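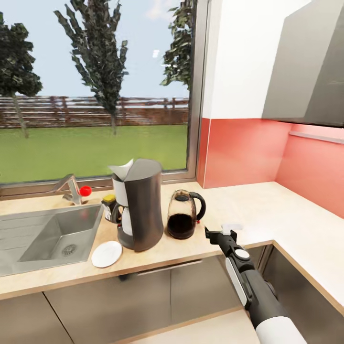
Papers > Emergency Management > Flood Warning > Section 4

4. How people in Tamlow heard about the flood

I went into the interviews assuming the siren had done most of the work. It's loud, it's on top of the fire station, and everyone in Tamlow can tell you which dogs howl at it. But when I sat down with the 300 survey forms from February, only 27 households named the siren as the first warning they'd had. Far more said a neighbour had banged on the door, or a cousin upstream at Mazurek had rung to say the creek was over the bridge.

Paweena Khamphan did the second round of coding with me, and we argued a fair bit (cheerfully!) over what counts as a warning. If your mum rings and says the paddock looks like a lake, is that a warning or a chat? We ended up counting it whenever the person moved a car, lifted furniture or left the house because of the call.
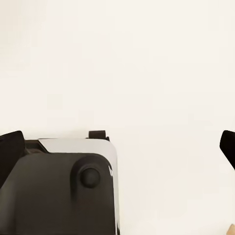

4.1 The text message problem

The council's alert went to 3,015 numbers through the Drilano system, and I still find the delivery log a bit maddening. It records when a message left the server and tells you very little about when a phone buzzed on a bedside table. Along Erico Road, where reception drops out behind the ridge, people showed me alerts stamped well after they'd already driven to the showgrounds.
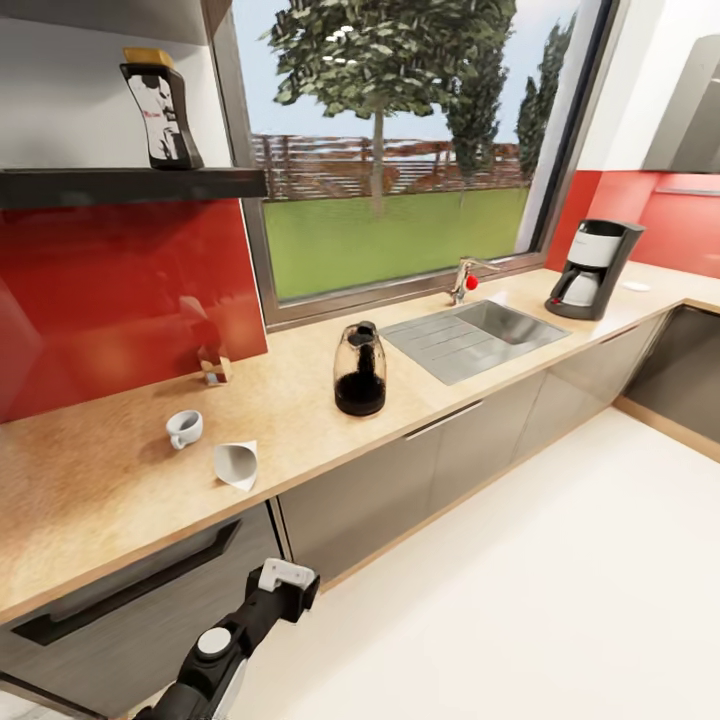
A few of them had kept the message, so I could compare the handset time with the log, and the gap was widest at the river end of the road. I wouldn't lean on that too hard - it's a small group, and they were the ones annoyed enough to hang on to the text.

The wording came up a lot as well. "Prepare to evacuate" was read by some as go now and by others as put the kettle on and wait. One bloke told me he'd spent the time shifting chooks to the high shed, 200 metres up the hill, and reckoned that was preparing. Fair enough, I thought. I come back to the wording in Section 5, along with the door-knocking.

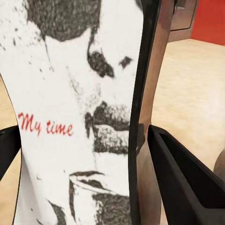
Figure 1. Black-and-white portrait print on a white object, close view (computer rendering).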